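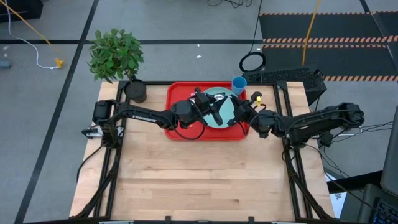
## Session 9: Two arms on one table

Notes by Ayten Akbulut, Yurt shared workshop, bench 12

**Frame.** Build it from black aluminum extrusion and square the corners before the tabletop goes in. One arm mounts to the left rail, one to the right. Tighten the base bolts last – the rails shift a little until then.

**Reach.** Both grippers must be able to meet over the tray. Move the arms by hand, power off, and mark where the links come close to each other. Write the limits in the Rusine config file.

**Cables.** Leave a loop at each wrist. Tie the rest along the rail and keep it away from the elbow joints.

**First task.** Plate on the tray, both grippers to the rim, lift, hold, set down. Run it at low speed 12 times and log every stop.

For next session: read the Otuvia notes on calibration and bring your log. We meet in room 402.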